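The gripper that lives by the sink

Oct 25, 2020

I'd been swapping messages with the builder behind the Zadico for months before we finally managed a proper long chat. I knew him from the Sastbridge makers' forum, where he posts as Alemayehu (his workshop name, he says, and the one he'd like me to stick to), and I'd followed his build thread since March. It's up to 697 replies now and I've read nearly all of them, which tells you something about my evenings!

The Zadico is a hand-held gripper. You squeeze, the jaws close, and it remembers how you did it, so that one day a proper arm on a bench can have a go at the same movement. He makes them in pairs, one for each hand, and most of the work gets done between the shared workshop in Sastbridge and his own flat.

"I started with one," he told me. "Then I tried to open a packet with it and realised what an idiot I'd been. You need two hands for nearly everything in a kitchen. So I printed a second set of parts that same night and it's been pairs ever since."

The jaws gave him the most grief. The first lot were bare plastic and slid off anything smooth, and he went through bath mat, bicycle inner tube and some sort of shelf liner before he settled on moulded pads with a texture to them. "The inner tube was lovely to hold things with," he said, "but it smelled, and it left marks. My other half put her foot down."

I asked how many pads he'd made in total and he went off to look at his notebook - I could hear pages turning - and came back with 46. Most of those are in a biscuit tin. He won't throw them out. 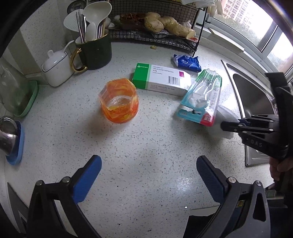
He does most of his practising at home, on whatever is lying about. "At the workshop everybody brings me wooden blocks. Blocks are easy, I'm bored of blocks. A box has a flat side and it behaves. Glass is a different matter, you've got to come in slowly and stop squeezing earlier than you think. And crinkly packets! You grab a packet and you've really only grabbed the air in it."

So far he has logged 3,422 squeezes, good and bad, and he keeps the bad ones. I was surprised by that, but he says a clumsy grab is worth having as long as you mark it as clumsy. He types the notes up himself afterwards, with a cup of tea, and reckons it's the only part of the job he'd happily hand over to somebody else.

We got on to money, as you do. One pair costs him some 80 pounds in parts, and most of that goes on the bits inside the handle. The screws at the pivots were a late change. He'd been using printed pins, and they wore oval after a fortnight, so the jaws wobbled and the readings went wobbly with them. "I blamed the software for ten days," he said. "Ten days! It was a pin."

A chap in Boston has been building his own pair from the plans and has already sent back a better trigger spring, a bit softer, so your finger doesn't ache after half an hour. Alemayehu has fitted it to his left one and is still making up his mind about the right.

Next on the list is the arm itself, which at the moment is a shoulder, an elbow and a bag of bearings. He's hoping to have it moving under its own power by March, though he laughed when he said it. I've asked him to ring me when it does, and he's promised to post the wiring plans on the forum once he's redrawn the page he spilt soup on.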